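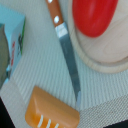
A knife with a riveted wooden handle, laid out beside a round board.

The case for the wooden handle

Kitchen knives with wooden handles have been losing ground to molded plastic for years. The usual arguments are hygiene, the dishwasher and price. I accept the third. The first two are weaker than the people repeating them assume, and I think a household that cooks daily is better served by wood, two or three rivets and a blade of moderate length.

The dishwasher argument first. A wooden handle should not go through a dishwasher. Neither should the edge. Detergent is abrasive, the basket lets the blade knock against other cutlery, and the drying cycle is hard on any joint between two materials. A plastic handle survives this treatment and so hides what is happening to the steel. I kept two knives of similar profile for 15 months, one washed by hand and one by machine. The machine-washed knife needed the stone about twice as often.

Hygiene depends mostly on gaps. Food and water collect where the handle meets the steel, whatever the handle is made of. A bolster closes that joint if it is fitted properly. Run a fingernail across the line between metal and wood. If the nail catches, the knife will be a nuisance to clean. I have handled new plastic knives that failed this test and old wooden ones that passed it.

Tudor Filip, who disagrees with me on most of this, points out that wood moves. It does. It swells when left in water and shrinks over a heater, and a rivet that was flush in October may stand slightly proud by the end of winter. The remedy is a thin coat of food-safe mineral oil, wiped off after 40 minutes. His own set, a one-piece plastic pattern from Dudthorpe, needs no oil. It also cannot be repaired. When the handle of one split along the tang, he threw the knife out with a perfectly good blade still attached.

Rivets are the part I would defend most strongly. They are plain to inspect and can be drilled out and replaced. Costel Munteanu re-handled a knife for me using the original blade, and the work took less than an afternoon. Glued handles leave the owner guessing about what holds them on.

The board matters as much as the handle. I prefer wood there too, and a raised rim if the food is wet. A rim holds back the juice from a tomato or a pepper, though it gets in the way of a long blade used flat. With a rimmed board I would pick a narrower knife and keep the cuts toward the middle. The knife should rest beside the board when it is not in use. On a ribbed mat it stays put – on bare stone it tends to slide.

As for price, a decent riveted knife costs more than a molded one, and the difference is real for anyone equipping a first kitchen. Buy one knife instead of a block of them. The slots in a block are difficult to clean in any case, and most of the blades in it are seldom used.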